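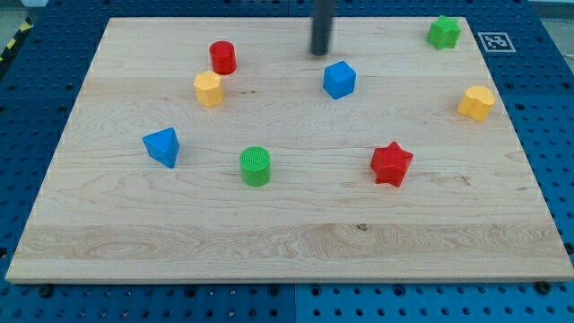
Visita al laboratorio de manipulación de Visolier
16 de marzo de 2026

Fuimos cuatro personas del área de mantenimiento y nos recibió Yamuna Pillai, responsable de las celdas de ensayo. La visita estaba pedida desde enero y el motivo era concreto: queríamos conocer de primera mano el fallo de altura que tuvieron con el brazo de empuje, porque en nuestra planta vamos a montar un equipo parecido, con controlador Daseo y útil cilíndrico.

La celda

El montaje es sencillo. Una mesa azul perforada, un tablero de madera clara encima y, sobre el tablero, bloques de plástico de cuatro colores: cilindros, estrellas, un cubo, un corazón y alguna forma más. El brazo baja una varilla negra de punta redondeada y empuja los bloques de un sitio a otro siguiendo órdenes escritas, del tipo «lleva el cubo azul junto a la estrella verde». No agarra nada. Junto al tablero hay un marcador impreso en blanco y negro que sirve de referencia a la cámara, y en el suelo una cinta amarilla y negra señala el límite de seguridad.

La varilla trabaja a muy poca distancia de la madera. Si va alta, pasa por encima de los bloques o los vuelca; si va baja, toca el tablero. De ahí vino el problema.

Qué falló

Chandrasekhar Gowda, técnico de la celda, nos contó la secuencia con el registro delante. En enero se cambió el tablero por otro más grueso. La altura de trabajo se corrigió en el programa principal, pero la rutina de recuperación, que solo se ejecuta después de una parada, conservaba el valor antiguo. Durante 20 sesiones no hubo ninguna parada y la diferencia no apareció.

En la sesión siguiente un bloque quedó atrapado bajo la punta y el controlador detuvo el brazo, como debía. El operador rearmó desde el panel. La rutina de recuperación mandó la varilla a la altura antigua, por debajo de la superficie del tablero nuevo. El brazo apretó contra la madera hasta que saltó el límite de fuerza. La varilla se dobló, el soporte se agrietó y un bloque salió despedido hasta el otro lado de la cinta. No hubo heridos. El operador, Lertchai Chuensuk, estaba en el panel, fuera de la zona.

Gowda insistió en dos detalles. El primero es que el límite de fuerza estaba puesto en 100 newtons, un valor heredado de otra aplicación y demasiado alto para empujar piezas pequeñas. El segundo es que el rearme se podía hacer sin mirar la celda: el panel queda de lado y nadie estaba obligado a comprobar dónde había parado la punta.

Lo que han cambiado

La altura de la mesa está ahora en un único parámetro y todas las rutinas lo leen de ahí, incluida la de recuperación. Tras cada cambio de tablero se toca la superficie a velocidad lenta y se guarda la medida. Si la lectura no coincide con el parámetro, el brazo no arranca.

El límite de fuerza se bajó y el soporte de la varilla lleva una pieza de rotura fabricada por Zillico - se parte antes de que sufra la muñeca del robot. Nos enseñaron una usada. El recambio se monta con dos tornillos.

Después de una parada, el brazo sube en vertical y se queda quieto hasta que el operador confirma desde un pulsador colocado frente a la celda. Para validar el cambio hicieron 2.000 ciclos con paradas provocadas en posiciones distintas. Achilleas Christodoulou, que llevó esas pruebas, dijo que aparecieron dos errores más, ambos en la lectura del marcador cuando un bloque lo tapaba en parte. Los dos están corregidos.

Preguntas que hicimos

Preguntamos si un sensor de contacto en la punta habría evitado el golpe. Christodoulou cree que sí, aunque lo descartaron por el cable, que se engancha en los giros. Preguntamos también por la cinta del suelo. Pillai reconoció que marca el alcance del brazo y no sirve de nada ante una pieza proyectada. Tienen pedida una pantalla transparente para los dos lados abiertos, sin fecha de entrega todavía.

Quedó sin respuesta clara quién debe firmar un cambio de tablero. Hasta enero se consideraba material fungible y lo hacía cualquiera del turno.

Pendiente por nuestra parte

Revisar si nuestra rutina de recuperación usa una altura propia. Dinesh Venkataraman lo mira en el proyecto Iyengar antes de la puesta en marcha.

Pedir a Visolier la hoja de comprobación tras cambio de superficie. Pillai quedó en enviarla.

Comprobar desde dónde se ve la punta del útil cuando se rearma. En el plano actual, el panel está detrás de la columna.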